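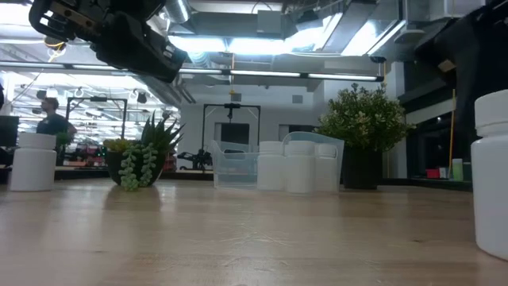
1/ We finally got through the bathroom cabinet this weekend, and I have so many thoughts about sunscreen and shampoo and the sheer amount of stuff two people can hold on to over one winter. Bear with me, this runs long.

2/ First thing – check the little open jar symbol on the back. Ours said 6M on a lotion I'm fairly sure moved with us from Virnberg, and that was two apartments ago. Out it went!

3/ Second thing, and I feel strongly about this one: please stop buying the giant refill before you've finished the small one. I had three kinds of conditioner going and liked none of them.

4/ The refill shop on Widmer has reopened, by the way. You bring your own clean bottle, they weigh it empty, you pay for what goes in. My dish soap came to 90 cents (I didn't need much) and the woman at the counter let me smell everything.

5/ If you do reuse bottles, label them. Masking tape and a marker, name and date. I have washed my hair with hand lotion exactly once and it took days to come out.

6/ Anyway, the cabinet door closes now. I'm going to try not to buy anything new until August, apart from toothpaste – and maybe that orange soap, which smelled wonderful.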